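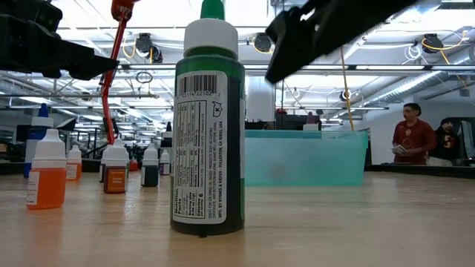

Week 5 handout: Who Watches the Arm?

Every automation project begins with somebody claiming that the robot will take over "the boring part," and most of the quarrels that follow are over which part that was. Take bottles of food coloring. Picking one up and putting it in a bin sounds like the most boring job ever handed to an adult, until you try to write it down for a machine. The tall green squeeze bottle has a pointed nozzle and a label running sideways, so the barcode is only useful to whoever turns it the right way. The dropper bottles on its left are smaller and come in several colors. A new hire sorts all this out before the first coffee. A gripper has to be told, and telling it is a job that appeared on no org chart before the gripper did.

Terms for today

Task: what the arm does. Pick, move, place.
Job: what a person is paid for. Usually a pile of tasks plus everything that fell between them.
Residue: the tasks left over after the arm has taken its share. Managers call this "freed-up time." Ask the people who have it.

Case: Coltora

Coltora packs baking supplies in small mixed orders. In September it put two arms on the kitting line, under a plan called Bravo. (Plans are never named Adequate.) The line had 16 people before Bravo and has 16 now, which the company mentions often. Their days are different, though. Nine still pack by hand, five refill and reset the stations, and two do what the schedule calls "exception handling," meaning they stand near the arms and wait for something to fall over.

Encarnación Paredes ran the line for years and now writes the pick instructions. Her complaint, from the interview in your reader: "I used to know when we were behind by the noise. Now I look at a screen, and the screen thinks we're fine."

Note what went missing there. She did not lose pay or hours. She lost a way of knowing how the work was going, and it was never listed as a task, so it never got costed.

Compare Pravley, where packers were asked to mark which items they hated handling before any equipment was bought. Management expected heavy cartons at the top. The winner was anything with a cap that leaks. The arms were bought for cartons anyway, the quote having already been signed.

For discussion

Who at Coltora could stop an arm, and who would feel free to? The answers differ. Find the pages in the reader that show it.

Is waiting work? Exception handlers are paid at the packer rate. Argue for more or for less, but pick one.

Reading for next time: Fakham, chapter 2. Skip the diagrams, which were drawn by someone who had never met a conveyor. Bring one page on a job you have held, split into tasks and residue. Summer jobs count.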